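Search products, guides and spare parts
Go

Gretivus Drip Irrigation Kit for Raised Beds and Planters

The Gretivus kit is a low-pressure drip system for raised beds, troughs and grouped pots. It connects to a standard garden tap and delivers water at the root zone through individually adjustable emitters. The kit is supplied by Lemside and can be fitted with hand tools.

The main line is polyethylene tube. Branch lines push onto barbed fittings and need no clamps at normal working pressure. Each emitter sits on a short stake and can be turned down or closed without shutting off the rest of the line. Tube left in full sun for an hour before installation is easier to uncoil and will hold a straighter run.

Share 10
Comments 2

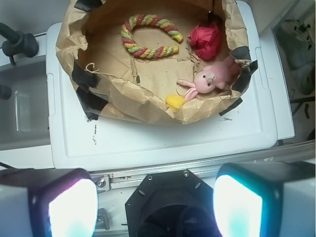

Before you install

Check the static pressure at the tap. The supplied regulator reduces mains pressure to the working range of the emitters and must be fitted in the direction of the arrow moulded on its body. Do not fit the regulator downstream of the first branch. Where tank water is used, a gravity feed is suitable only if the base of the tank stands at least 2 metres above the highest emitter.

Work out the layout on paper. A single main line can serve beds on both sides of a path, provided the line is buried or run through conduit where it crosses. Keep each branch line as short as the layout allows. Long branches lose pressure and the last emitters will run noticeably slower than the first.

Set the emitter stakes 80 mm from the stem of established plants. Seedlings need them closer for the first few weeks. In sandy soil the wetted area is narrow and deep, so closer spacing along the row is required. In clay the water spreads sideways and fewer emitters will do the same work.
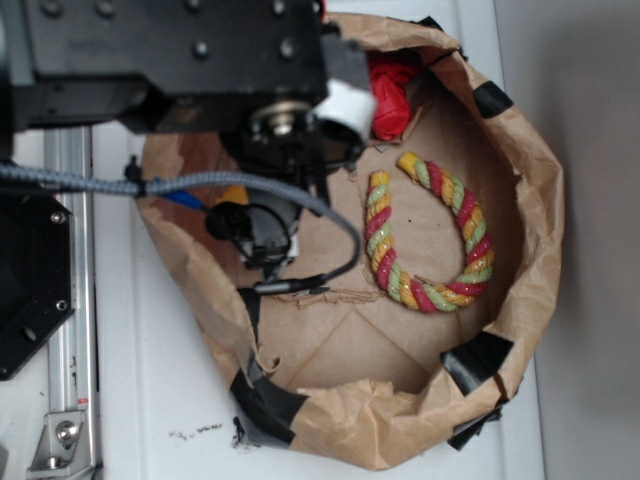 Page last changed: September

Filter and flushing

The inline filter is a washable mesh type. Unscrew the cap, remove the mesh and rinse it under a running tap in the opposite direction to normal flow. Bore water and tank water carry more sediment than town water and the mesh should be checked every fortnight during the growing season.

Flush the main line at the start of each season. Remove the end plug, open the tap fully and let the line run until the water is clear. Refit the plug and check each emitter in turn. A blocked emitter can be pulled off its stake, soaked in white vinegar and refitted.

Timers

The tap fitting accepts the Zotumeck single-outlet timer, sold separately. Early morning watering is recommended, with a start time of 5:30 am suitable for most summer programs. Run one long cycle in preference to several short ones, except on sloping beds where runoff occurs.

Winter storage

In areas subject to hard frost, drain the line and bring the regulator, filter and timer indoors. Tube may be left in place with the end plug removed.

Spare parts

Emitters, stakes, barbed joiners and filter mesh are stocked at the Hegde Road counter. Replacement tube is cut to length. For bulk layouts of more than 800 emitters, contact Vimala Acharya in trade sales with a sketch of the site and the measured tap pressure. Warranty questions go to Vasanthi Murthy.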